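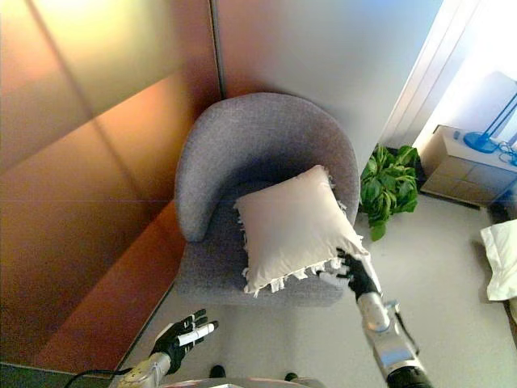
Une main robotique noire au bord d'un coussin à franges, sur un fauteuil gris. Photo : Enido

COMMUNIQUÉ DE PRESSE
Cernwood, le 19 août 2026

Le robot et le coussin : Enido publie son bilan ménager

Les machines savent-elles tenir une maison ? Enido a posé la question à Hustusus, son robot à deux bras, et publie aujourd'hui la réponse : un peu, à condition de ne pas attendre d'invités.

Depuis mars, Hustusus s'est vu confier 46 corvées dans l'appartement d'essai de Cernwood, pour un total de 700 tentatives. Il en maîtrise 16, au sens où l'entend le protocole : sans aide et sans reprise. Remettre une chaise sous une table en fait partie. Plier un drap-housse, non, mais l'équipe a renoncé à lui en tenir rigueur.

Le coussin décoratif occupe une place à part. Souple, bordé de franges, dépourvu de toute utilité, il exige des doigts une délicatesse que le linge plié ne réclame pas. Le délai accordé est de 30 secondes. Hustusus le dépasse souvent.

« On nous demande quand il fera les lits, déclare Lorraine Tapsell, directrice des essais. Je réponds qu'il s'entraîne, comme mes enfants. »

Le rapport complet, échecs compris, est disponible sur demande. La prochaine série d'essais portera sur la mise en rayon, dans l'atelier Treloar.

Contact presse : Enido, service communication, Cernwood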